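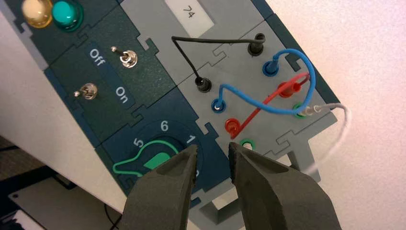
May, after supper

A whole day given over to the practice board, and I can't say I regret a minute of it. I do love the pairs of coloured sockets, eight of them lined up on the grey like sweets in a tin, and the 74 in its little window over them. The toggle switches are my favourites, though, good silver ones, with On and Off printed beside them so even I can't go wrong. I wrote to Bingate again about spare leads (they want an order of 300, which is silly, I'd be handing them out at Christmas) and then had tea and a bun and felt better about it. 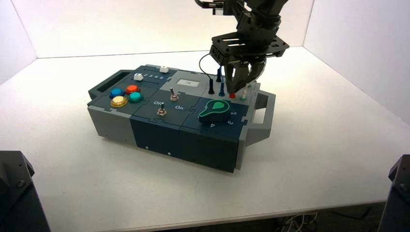
Later, nearly ten

Back to the board for one more look before bed. The four big buttons are such cheerful things, blue, red-orange, yellow and green, and I keep wanting to press them as I go by, like a child in a lift! The sliders behind them, with their 1 to 5, I mean to learn properly this week. I'm glad it has handles too, as it has to come with me to Trundosley at the end of the month and I dread the stairs there. Must remember to look out the old blanket to wrap it in, and to ring Bingate in the morning.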